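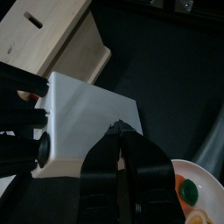
Nautiyal

Ticket: Primton play kitchen, loose knob and egg halves that won't stay shut
Status: Solved (one small question left at the bottom)
Product: Primton tabletop kitchen with the Geton food add-on

Hi all! First, I love this set. The add-on food is great and the pieces are a good size to pick up. I had three problems after we got everything out in August, and I've fixed most of it, so I'm writing the whole thing up in case somebody else is stuck.

Problem 1 - the round black knob on the white box. It spun freely and then started to lean. I tried pushing it straight back in (held for a day, then leaned again). Next I pulled it off and found fine dust in the hole. Blew that out, wrapped one turn of thin paper tape around the stem, pushed it home. I turned it 30 times each way and it's still snug! Two turns of tape is too much, by the way. I tried that first and had to work it loose with a butter knife.

The little wooden peg with the red band was also tight in its hole. A few light strokes with 400 grit paper on the bare end, nothing on the painted part, and now it slides the way it should.

Problem 2 - the egg. The two halves would grab for a second and then drop apart. I thought the fastener was worn out, which seemed early for a piece this new. Cleaned both flat faces with a barely damp cloth, let them dry overnight, tried again. Better, but still not good.
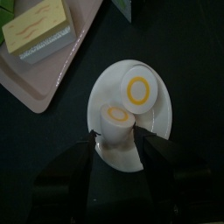
What really fixed it was checking which half went with which. The yolk rings are so close that I'd been pairing halves from two different eggs! The add-on came with a spare, and I'd mixed them all up in the bag. Once I swapped them, they closed with a proper click. So if yours won't stay shut, sort the halves before you write to anyone. I've put a pencil dot on the matching ones.

The cake slice with the wavy orange lines has been perfect from day one, no notes. It might be my favorite piece in the whole add-on.

Problem 3 - the cup rocking on its saucer. I blamed the saucer, then the cup, then the table. Set the saucer down by itself and it sat flat. Set the cup down by itself, also flat. Together, a tiny wobble. There was a crumb of dried glue in the dip of the saucer, so small I only found it with a fingernail. Picked it off, wiped it, done.

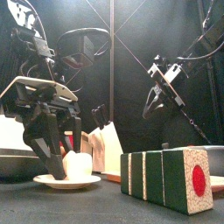 White cup on the white saucer, dark tabletop.

Support asked me to go through the other pieces too, so I did. Kettle: fine. Black pot: fine, and a really nice shape. Pink box: fine. I also wiped down the table while I was at it, which made the white pieces stand out so much better. 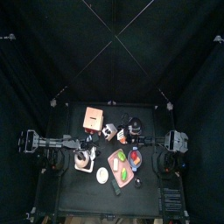 Table laid out with the pink box, the kettle and the black pot.

One question still open: does the Omport storage tray fit this version of the set, or only the older one? The listing shows both. I'd love to get one if it fits. Everything else can be closed, and thanks for the quick replies!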